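# Section 4: Countertop Work Area, Cutting Board and Toaster Oven

Clurnunano Residences, Resident Kitchen Manual
Issued by Imonov Property Services, September 2021

## 4.1 Scope

This section applies to the countertop between the stovetop and the tiled wall in all furnished units. It covers placement of the bamboo cutting board, clearance for the toaster oven, and routine care of the stone-pattern surface. Residents are asked to read it before preparing food for the first time. Care of the sink and refrigerator is treated in Section 5.

Units in the Prestach wing are laid out in mirror image. In those units, read "left" for "right" throughout.

## 4.2 Before You Begin

1. Turn all stovetop controls to the off position and allow the glass to cool.
2. Turn the toaster oven off. If it has been in use, leave the door closed until the body can be touched comfortably.
3. Clear the middle of the countertop. Canisters and bottles are to be kept against the tiled wall.
4. Wipe the countertop with a soft, damp cloth and dry it fully. Moisture trapped under a bamboo board will cause the board to warp and may mark the counter.

**CAUTION:** Glass stovetops hold heat after the controls are turned off. Power cords must not be left lying across the glass while any burner is on or still warm.

## 4.3 Positioning the Cutting Board

1. Place the board on the open countertop with the juice groove facing up. The groove runs around the full perimeter and collects liquid from fruit, tomatoes and cooked meat.
2. Turn the board to whatever angle suits the user. It need not be square to the counter, provided that every corner is fully supported.
3. Leave at least 4 inches between the board and the toaster oven door when the oven is to be used.
4. Press down on each corner in turn. If the board rocks, lift it and check for crumbs underneath.
5. For heavy chopping, lay a damp, folded dishcloth under the board, and remove it as soon as the work is finished.

The usual arrangement places the board near the center of the counter, with the oven behind it and the canisters to the right.

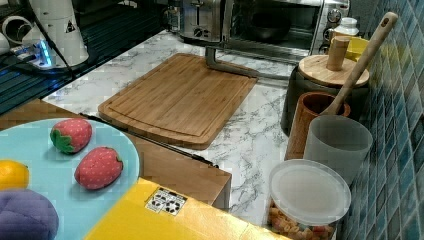

Ebrahimi: We keep our board a little closer to the front of the counter than the manual suggests. The oven door comes down easily that way, and the crumbs can be brushed straight into a hand. Could the next issue say whether this is allowed?

**Reply from Imonov Property Services:** The position is acceptable. The board must not extend past the front edge of the counter, and children should not be within reach of knives left on it.

## 4.4 Using the Toaster Oven Near the Board

1. Move the board forward or to one side before opening the oven door.
2. Check the inside of the oven before turning it on. Bowls and trays are not to be stored in the oven while it is heating unless they are marked as oven-safe.
3. Set the controls as directed in the appliance booklet.
4. Place hot trays on a trivet. Trays must not be set on the bamboo board or directly on the countertop.
5. When cooking is complete, turn the oven off and close the door.

**NOTE:** Paper towels, plastic bags and dishcloths must be kept clear of the oven on all sides.

## 4.5 Cleaning the Board

1. Scrape food from the surface and empty the juice groove over the sink.
2. Wash both faces by hand with warm water and a small amount of dish soap. Do not soak the board, and do not put it in the dishwasher.
3. Run a soft brush along the groove, paying attention to the rounded corners, where residue tends to collect.
4. Rinse and towel dry. Stand the board on its edge until no damp areas remain.
5. Apply food-grade mineral oil once every 2 months, or sooner if the surface looks pale or feels rough. Allow the oil to soak in for nearly 3 hours, then wipe away the excess.

A board with open cracks should be taken out of use. Replacement boards may be requested from the Imonov office.

## 4.6 Cleaning Stainless Steel Surfaces

Brushed steel shows fingerprints and water spots readily. Polished edges scratch more easily than they stain, and should be treated with care.

1. Confirm that the metal is cool.
2. Wipe with a soft cloth and mild soap, following the direction of the brushed texture.
3. Clean along rails and narrow gaps with a folded corner of the cloth. Metal tools must not be used to pry out crumbs.
4. Wipe again with clean water and dry at once.

**CAUTION:** Steel wool, scouring powder and chlorine bleach will cause permanent damage. Do not spray cleaner toward the controls or into any opening.
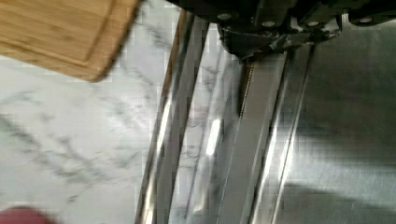 *Figure 4-2. Stainless steel rails and brushed panel, with the corner of the cutting board at upper left.*

## 4.7 Routine Inspection

The June inspection includes the countertop, the board and the toaster oven. Residents are asked to have the area clear and the oven empty on the date given in their notice. The following will be checked:

- scratches, burns or stains on the countertop
- cracks or raised grain on the board
- loose knobs, handles or door parts on the oven
- loose or chipped wall tiles behind the counter

Damage found between inspections should be reported to the office in writing, with the unit number and the name of the item affected. Residents should not attempt to repair the oven or reseat tiles themselves. Tile repairs are scheduled separately under Section 7.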